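4.2 Seats as storage

Our survey of workrooms at Sasberg began with the assumption that chairs are for sitting. The assumption lasted until January. Of 27 seats logged during working hours, only 6 had a person in them, and the coat hooks supplied by Krawczyk stayed bare throughout.
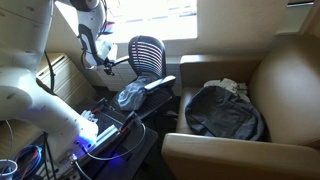

Figure 4. Two seats in a workroom, Sasberg.

We call an object "parked" when it has been put on a seat with no sign that anyone means to sit there. Bags park flat, and usually on the best upholstery in the room. The tan leather armchair in Figure 4 holds a dark gray backpack, with a light gray folded garment behind it, while the mesh office chair by the window makes do with a gray cloth. Grabowska's earlier study at Brornby found the same taste for comfort among luggage. Office chairs mostly attract textiles, and their armrests serve as pegs. Stools attract paper, a matter we take up in Section 5.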